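The Night Shift at Milwood

The first thing you should know is that I told Yevhen Kostiuk the gripper was slipping, and he told me to go home and eat something. So I did (soup, two bowls) and when I came back the arm had stopped dead over the pot and wouldn't let anybody have its red block back.

I should say I was pretty new then. Milwood had taken me on in February to sit with the arm while it practiced, and sitting was most of it. Block in the pot, block out of the pot, over and over, and me with my feet up on the rung of the stool, writing "ok" in a notebook. I loved it, I really did!

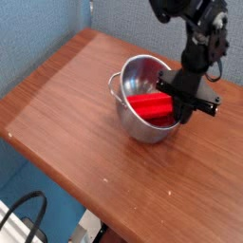 The arm at the pot, fingers down past the rim.

"It's thinking," said Yevhen.

"It's stuck," I said.

He pressed resume. Nothing. He pressed it again, harder, like that would help, and the motors gave this awful little whine I could feel in my teeth. Then the pot started to creep. Just a hair at first, then a whole inch toward the edge, and I had my hand halfway out to grab it when Stefaniia Symonenko yelled from the doorway.

"Hands!"

I've never moved so fast in my life. She walked over and hit the red stop button, the one I'd been hanging my scarf on (yes, I know), and the whine quit. We stood there listening to the fridge next door.

Then she looked in my notebook. Thirty oks in a row, and after that, in smaller letters, "slipping?" and "slipping again." She read that page twice and handed it to Yevhen without a word, and he went pink right up to his hair.

The fault was a Prindus finger motor that couldn't tell holding from pushing, so it just kept pushing. We had a new one in four days. Yevhen fitted it himself, and he brought me soup while I watched him do it.

I keep my scarf in my bag now.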